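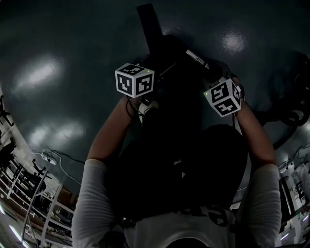
Hand-held gripper with patterned marker cubes, held out in both hands

About the Tillman Center for Court Records

The Tillman Center is a nonprofit legal research office based in Gemmont. We collect, index and publish the public records of criminal trials involving elected officials, campaign staff and government lawyers. Our readers are reporters, teachers, defense attorneys and members of the public who wish to read what was said in court in full.

The Center was founded by Seraina Holzer, a former court reporter, after a long corruption trial in Gemmont ended in acquittal and the full transcript proved difficult to obtain. Her first project was to buy that transcript, page by page, and place it in the city library. The collection now holds the records of 177 trials, including indictments, motions, exhibit lists, jury instructions and verdict forms.

Our work is organized in two programs. The Sandinow Index is a searchable guide to the collection, arranged by charge, court and outcome. The Surkimano Fellowship brings law students to Gemmont each July for 12 weeks of supervised research – housing is provided, and fellows receive course credit where their school allows it.

The Center takes no position on the guilt or innocence of any person named in its records. We do not endorse candidates, file briefs or accept funds from political parties. Sealed material is never published, and the names of jurors are removed before any document is released. Requests for correction are reviewed by our records editor, Fabian Lüthi, and answered in writing within 90 days.

Copies of most documents may be read free of charge in our reading room. Certified copies are not available from the Center and must be ordered from the clerk of the court concerned. Schools may request printed case packets, which are limited to 600 pages per order.

Visitors are asked to make an appointment before using the reading room. Large bags should be left at the front desk – lockers are provided.

Page last reviewed 2025-02-22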